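Saturday, 4.20 pm. Glue trials, Prevell two-part

Jolanta Krajewska has passed on the Prevell sheet again. It promises full strength overnight on any clean timber. I'll believe it when a joint of ours says so.

Six lap joints in beech pulled this morning. Best one let go at 3,258 N, worst at 1,670. Same tin, same clamps, same person mixing. The sheet puts scatter like that down to "surface preparation", which covers every sin going. All six were sanded to 300 grit and wiped down.

Imrie's old hide glue did better on the two offcuts I tried, though two is hardly a test and I wouldn't quote it to anyone.

Not convinced by the load cell either. It read 234 N with nothing hanging on it until I cycled the power. Zero it before every pull from now on and write the zero down.

To do:

1. Repeat the beech set with a fresh tin, batch number noted this time.

2. Ask Zernier what they mean by "clean".

3. Keep the big white table free of glue. Grey block with the two round wells stays on it till Monday. 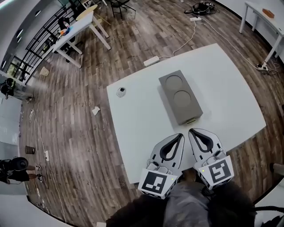
4. Check the cell against the known weights before anyone believes today's numbers, me included.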